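How to set up a small drinks fridge beside a work table

We keep a compact fridge next to the long white table at Skarari for bottled tea, and I have written this up because Mahtab Mousavi and Bijan Karimi are doing the same at their place and asked how ours is arranged. The job takes 35 minutes if the fridge is already in position and running.

Clear the table first. Take everything off, including cups, chargers and paperwork, and put it somewhere out of the way. Wipe the top with a damp cloth and a drop of washing-up liquid, then go over it with a dry one. White tops mark easily and you may be left with a greyish patch in the middle. Ours has been there since August and no longer responds to anything I own.
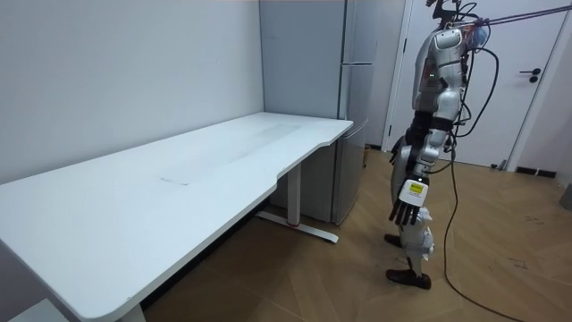
Next, check the space round the fridge. The door needs to swing fully open without catching the table leg, and you should be able to pull the drawer out with the door in that position. Mark the spot on the floor with a bit of masking tape. Check the maker's booklet for the gap needed at the back and sides. Soudabeh Shokri set ours too close to the wall the first time and we had to shift it again.

Wipe the ribs on the inside of the door and the rubber seal along its edge. Crumbs collect under the seal and stop the door shutting properly. An old toothbrush does the job.

Now the drawer. Lay the bottles on their sides, with all the caps pointing the same way. Tighten each cap before it goes in. A clear plastic lining in the bottom of the drawer saves taking the whole thing out to wash when something drips.

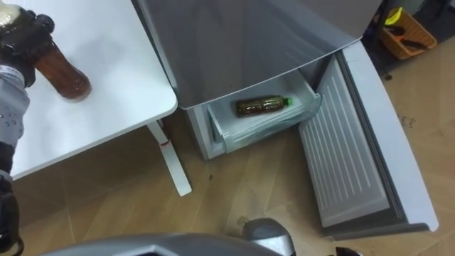 Don't force the drawer. If it won't slide back, one of the bottles has rolled, so take out the top one and start again. Leave enough room to get your hand round each bottle.

Keep the bottles you want soon on the table, standing up and well back from the edge. The corners of our table are rounded and things near them get knocked by people walking past. Hold a full bottle low down when you move it along the table, and set it down before you let go.

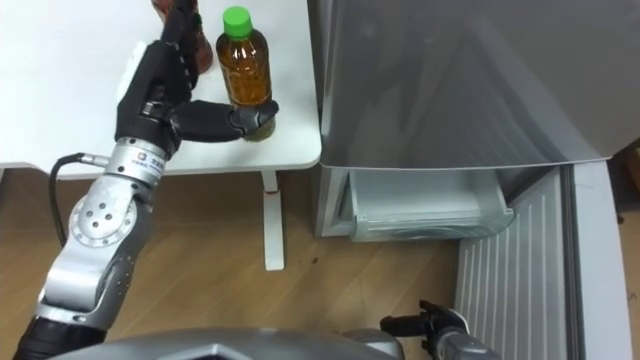

Shut the fridge door between trips if you have a lot to load. When the drawer is full, push the door to and run a finger along the seal to check it has closed all the way round.

Wipe the floor in front of the door once a week. Tea leaves dark spots on light wood if it is left, and plain warm water on a well-wrung cloth is enough for fresh ones. Kianoush Ahmadpour has the spare drawer linings if anyone needs one.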